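How I lost £800 to a fake parcel firm

I put off writing this up because I felt daft about it. Then Wulan Gunawan at work told me she'd had the same text message, so it may be of use to someone.

It came on a busy afternoon in February. A firm called Stisonus Parcels said a delivery was being held and there was £5 to pay. I was waiting for a pair of boots, so I paid it by card and thought no more about it. 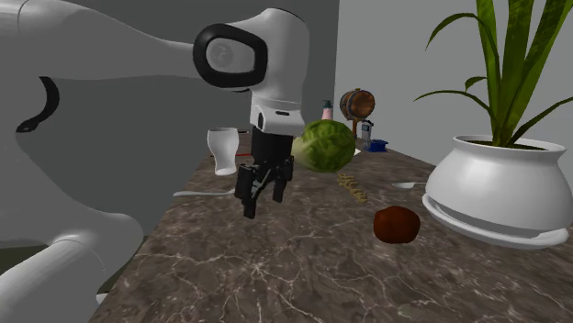 Two days later a man rang, saying he was from the fraud team at my bank. He knew my name, my address and the last four digits of my card. He said there had been a payment to a shop called Bastos and asked if it was mine. It wasn't. He was polite and didn't rush me.

He then told me to move my savings to a "holding account" while they looked into it. I sent £800. The account name was Borkov, which he said was the name of the department. I was on the phone for 17 minutes – I checked the log afterwards.

When I rang the number on the back of my card, they had no record of him. They froze everything, gave me a reference ending 1714 and told me to report it to the police as well. I did both that evening.
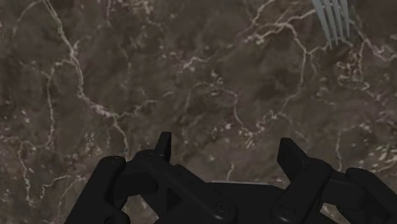 The forms took longer than the call had. They wanted the text, the number it came from, the times and a copy of the payment. I had deleted the text, so Wulan let me send in hers, marked as a copy of the same message.

The bank wrote to me last week. They are paying back half. I have asked them to look at it again and am waiting to hear.

Posted 7 April 2018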